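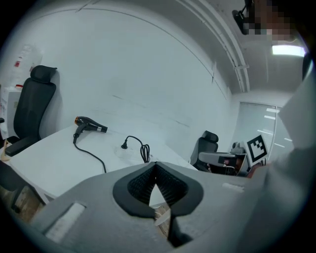 **Team Innendienst Testham · Handbuch Arbeitsplätze, Teil 6**

## Föhn am Schreibtisch benutzen und wieder wegräumen

Ich fange mit dem Föhn an, weil mich danach die meisten fragen (vor allem im Dezember, wenn alle mit nassen Haaren vom Rad steigen!). Am weißen Schreibtisch mit den schwarzen Netzstühlen darf geföhnt werden, das ist mit Rochelle Pettigrew so abgesprochen. Ein paar Dinge hätte ich trotzdem gern eingehalten.

### Aufbauen

1. Tisch freiräumen. Papier, Tassen und vor allem Vendance-Mappen kommen weg, die dünnen Deckblätter fliegen sonst bis ins Treppenhaus.
2. Die Steckdosenleiste flach auf die Tischplatte legen. Bitte nicht hochkant und nicht über die Kante hängen lassen.
3. Den Föhn einmal rundum anschauen: Kabel am Griff, Stecker, Gitter hinten. Ist irgendwo etwas geknickt oder angeschmort, bleibt er aus und ihr gebt mir Bescheid.
4. Hände abtrocknen, dann erst den Stecker in die Leiste stecken. Ganz hinein, bis nichts mehr wackelt.
5. Kabel vor dem Einschalten auseinanderziehen. Ein Knäuel neben der Leiste ist schnell passiert, ich kenne das von mir selbst, aber unter Last wird so ein Haufen warm.

> **Achtung:** Am selben Wandanschluss hängt oft noch der Wasserkocher aus der Plistum-Ecke. Beides zusammen geht nicht, dann ist der halbe Flur dunkel. Also kurz fragen, wer gerade Tee macht.

### Föhnen

6. Mit der kleinen Stufe anfangen und die Düse von Bildschirmen und Kollegen weghalten.
7. Das Gitter hinten frei lassen. Lange Haare und Schals haben dort nichts verloren!
8. Zum Ablegen immer ausschalten, auch für zwei Sekunden. Der Föhn liegt dann auf der Seite, die Düse zeigt ins Freie, also weder auf die Stuhllehne noch auf das Kabel.

**Hinweis:** Wird die Luft plötzlich kalt, hat der Überhitzungsschutz ausgelöst. Ausschalten, Stecker raus, abkühlen lassen und das Gitter von Flusen befreien (eine alte Zahnbürste geht prima).

### Wegräumen

9. Am Stecker ziehen, nie am Kabel.
10. Abkühlen lassen, fast 6 Minuten gönne ich ihm immer. Solange könnt ihr die Haare vom Tisch wischen, bitte auch die auf dem Boden.
11. Das Kabel in lockeren Schlaufen zusammenlegen und mit einem Klettband sichern. Nicht um den Griff wickeln, da bricht es zuerst.
12. Den Föhn in die Masri-Box legen und die Box zurück in Raum 369 bringen.

**Hinweis:** Klettbänder liegen in der obersten Schublade bei mir. Wenn ihr das letzte nehmt, schreibt mir einen Zettel, dann bestelle ich neue.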